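Pain measurement notebook, November: hand algometer, drift and tip check

Print this page | E-mail to a colleague

Started 09:40. Nellach algometer, flat rubber tip, the one that came back from Konis after the new load cell. Davoud Najafi reported that his threshold readings on the trapezius site were creeping upwards within a session, and that he could not tell whether it was the instrument or the people being tested getting used to it. Wanted to settle the instrument half first.

Zero taken vertical, tip down, display left on. Loaded with the 2000 g mass and read every minute. Steady at first, then a slow rise. Total over 240 seconds was small but all in one direction. Unloaded, it did not come back to zero straight away. Repeated with the old Claeys unit on the same stand and got no rise worth writing down.

Swapped tips between the two. The rise followed the Nellach body and stayed away from the Claeys with either tip fitted, so the rubber is cleared. That leaves the cell or the amplifier warming up. Left the Nellach switched on through lunch and ran it again at 13:15: the rise was still there but smaller, up to 7 g at the worst reading. Points to warm-up, though one run is thin evidence.

Hand application is a separate problem. Davoud and I each pressed on the foam block at what we thought was the same rate. Mine was faster every time. With a person in the chair, a fast ramp plus the reaction delay gives a higher threshold, and two operators will not agree however good the cell is. Bulo metronome file set up on the bench laptop, one click per step of the ramp. Our traces sat closer with it running. Davoud finds the click distracting and would like a light.

Not done: angle of application. Suspect a tilt of the wrist matters more than either of the above. Also not done: cold start on a second day.

For the protocol draft: switch on well before the first participant, check against the mass before and after each session, log both. Same operator for all visits of one participant.

2 comments | 0 shares 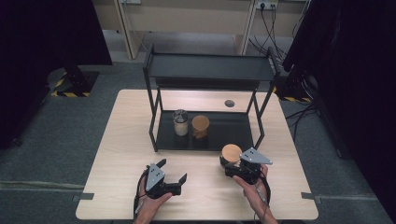
Storage of the tips and foam pads needs sorting before the repeat runs, as two of the pads had taken a set from lying under the stand. Pads to be kept flat from now on. The upper tier of the black rack would suit them, being a flat tray with a bit of a rim; the lower one has the jar with the silver screw lid and the brown cylinder next to it. Tips go in a labelled bag, one per instrument. Cold start run on the Nellach next, same mass, same stand, reading from the moment of switch-on.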